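Zindilano, series 2 -- was it worth the wait?

I gave up my whole Wednesday evening to this and I'm not even sorry. If you missed the first series, Zindilano is the one about the two sisters who inherit a failing opera house and every debt that comes with it, and it ended with Odile locked in the props store while the roof came down. So yes, I had questions!

The good news first. Capucine Cordier is still wonderful as Odile. She does this thing where she goes very quiet just before she loses her temper, and the supper row in the third episode had me holding a cushion. Hervé Cordier gets far more to do as the crooked agent Tessier, and he's clearly having a lovely time (the hats alone).

Now the grumbles. The Prallwood storyline drags. We spend ages with the rival theatre's lawyers, and I couldn't tell you what any of them wanted. There's also a new romance for the younger sister that starts in one episode and is a full-blown engagement by the next, with nothing in between. Did I doze off? I went back and checked -- I didn't.

The music is better than last time, though. Less of that gloomy piano, more actual singing, and the rehearsal scenes feel like people at work. I'd have watched a whole episode of the chorus moaning about their shoes.

As for the ending, I won't spoil it, but the ledger with the 156 missing tickets does finally get explained, and I'd guessed wrong. My sister guessed right and has been unbearable.

Turitz have said nothing yet about a third series. I'd watch it, as long as the lawyers stay at home. Start from the beginning if you're new to it, and skip the recap.

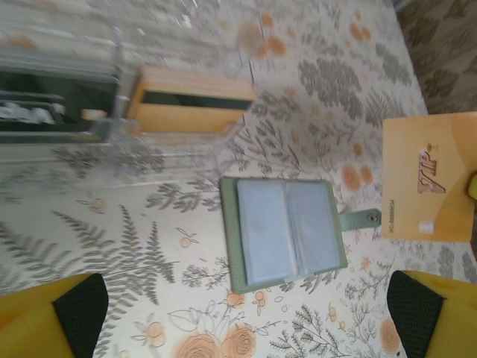 Green card holder and VIP card on the flowery tablecloth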